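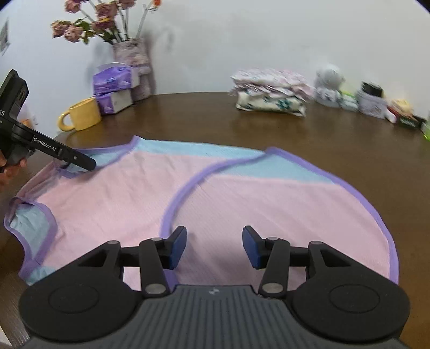

Pink knit garment on the round table, grippers at the ready

stellarholm_kit
27/03/2019
So we're finally putting a budget together for cloth folding gear and I'm way too excited about it! The plan is 2 hand-held grippers per station, one for each hand, and I need to decide how many stations to ask for. Tornthorpe wants the order in before October. My vote is two stations now, and the arm later once we know which garments we care about.

kasbridge80
Love it, and ribbed knit is a great place to start. I'd put money into spare finger pads before anything else. We bought none and I regretted it every week.

foldfan
Gonna disagree on two stations. Get one, use it hard for 90 days, then buy the second with everything you've learned. You'll want different things by then – I sure did.

stellarholm_kit
Fair, but with one station people end up waiting for a turn. And shipping twice from Kapoor hurts!

kasbridge80
Same here, I'd order both. Don't forget a line for clothes though. Sleeveless stuff with contrast binding is lovely to work with, you can follow the edge by eye. Thrift stores are your friend.

foldfan
OK, clothes yes. Still one station from me. Put the difference into storage, you will fill it so fast.

stellarholm_kit
Adding pads, thrift clothes and storage to the sheet tonight. Anybody have a favorite size of drive?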